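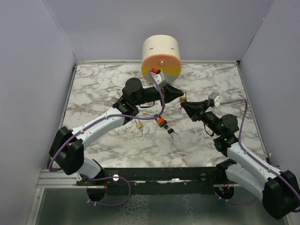 Keeping a two-arm bench cell going: what's worth doing

Most of the care sheets for small two-arm cells were written to sell you something. I'd ignore half of what's in them.

Cables
The Clellaneo sheet says to sleeve everything. I don't buy it. Sleeving hides the spot where the jacket is wearing through. Small ties along the forearm do the job, with a loose loop left at the elbow. Swing each arm through its full reach by hand, power off, before you trim the ties. If the loop goes tight anywhere, start over.

Fingertips
Supposedly good for a year. Mine had a groove after 200 lock jobs. Padlocks are hard on them: the body is slick, the shackle is thin, and one arm has to hold while the other pulls. Run a fingernail down the inner faces when you clean up. If it catches, swap both fingers, never one. 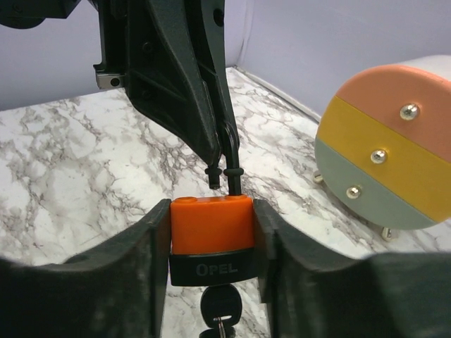
Photo: Keyvan Arabzadeh

Check that the fingers meet the lock body square on both sides before you blame the software. People love to blame the software. Try a boxy lock with a key hanging from it too, as keys swing and get in the way in a manner a bare block won't.

Tabletop
Ovex spray is fine. So is dish soap and a damp rag, for a lot less. Fake or real, I've never seen a marble pattern do anything for a cell except make dropped screws hard to find.

Bolts
Snug the base bolts every 8 weeks or so. Hepburn says 10 hours of running, which I can't believe anyone does. Put a dab of paint across each bolt head and onto the frame. A broken paint line means it moved.

Thread locker: only on metal. It can crack some plastics, and the tube doesn't always say so.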